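Ticket: segmentación y puntos de agarre en vajilla de fibra trenzada
Proyecto: Habte
Componente: nodo de percepción, planificador bimanual
Abierto por: Tsegereda Dinsa
Asignado a: Torben Wunderlich
Estado: en revisión

Síntoma

Con platos lisos el planificador devuelve candidatos estables. Con los trenzados la máscara se parte en trozos y cada trozo genera su propio punto de agarre. El brazo derecho recibe entonces objetivos que saltan de un ciclo al siguiente. La configuración es la de siempre: dos brazos, la mesa blanca, vajilla lisa y trenzada mezclada y la cesta de plástico al fondo a la derecha.
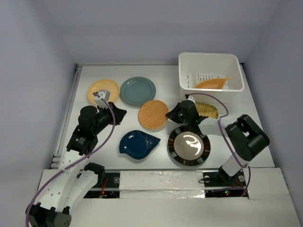

Pasos para reproducir

1. Lanzar el nodo con el perfil por defecto de Sodico.
2. Activar la cámara de muñeca y publicar las máscaras a 20 Hz.
3. Colocar la pinza abierta frente a una pieza trenzada redonda, con un plato liso verde azulado cerca para comparar.
4. Grabar 60 segundos y contar los cambios de identificador.

En mi grabación hubo 19 cambios para la pieza trenzada y 2 para el plato liso.

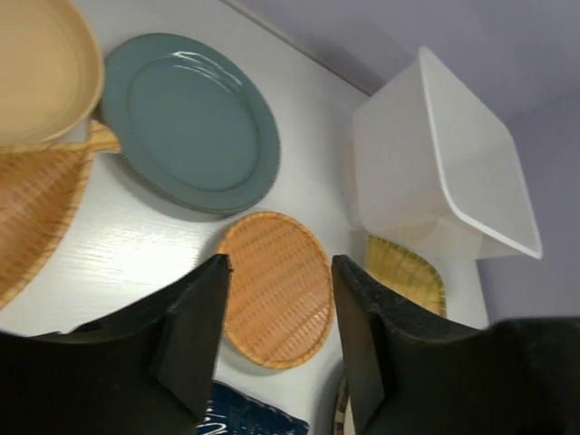 ¿Se arregla subiendo el umbral de confianza?
Solo en parte. Desaparecen los fragmentos pequeños, pero también se pierden piezas completas cuando hay brillos. El umbral se queda como estaba.

Notas de Torben

El fallo está en el paso de bordes. El filtro toma cada tira del trenzado por un contorno y corta la máscara por ahí – el modelo entrega una región bastante limpia antes de ese paso. He desactivado el filtro en la rama de pruebas y he añadido una fusión de regiones por profundidad. Coste: roughly 'the same', según la salida del perfilador. Queda probarlo con la pinza muy cerca, donde una bandeja ovalada ocupa media vista y el borde enrollado tiene otra textura que el fondo.

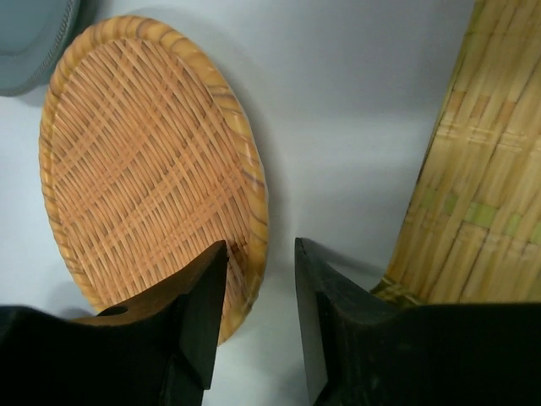 La fusión usa una tolerancia fija, y eso me preocupa con objetos de poca altura. Si dos piezas se tocan puede unirlas. Jarmo Kallio propone limitarla con el color medio de cada región; lo pruebo en la misma rama.

Pendiente

– Repetir la grabación con la rama de pruebas.
– Pasar la tolerancia a parámetro.
– Avisar a Adanech Nigatu antes de fusionar, su planificador lee el mismo tópico.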